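Mount Titudano Walks: Frequently Asked Questions

How high is Mount Titudano?
It's no giant, but it rises 250 metres above Brindton and the views are glorious! On a clear morning you can follow the ridgeline right across to Dramano.

How long is the summit track?
The full loop is 7 km. Most walkers take 3 hours, though we'd happily spend longer — the grey granite slabs near the top are a beautiful spot for lunch.

Is there water on the way?
Bianchini Creek crosses the lower track and flows most of the year. Treat it before drinking, or fill up in Brindton.

When should I go?
November is our favourite. The wildflowers are out in every colour and the gullies are still green. Summer afternoons get very hot up there, so aim to be off the top by noon.

Can I camp?
Yes! The saddle on the Dramano side has flat, sheltered ground with room for 50 people. Fires aren't allowed, so bring a stove.

Are dogs allowed?
Only as far as the creek, and on a lead.

Is the western gully open?
It is, but it's a proper scramble with loose rock near the head. Go up that way and come down by the main track.

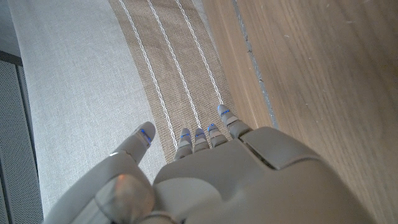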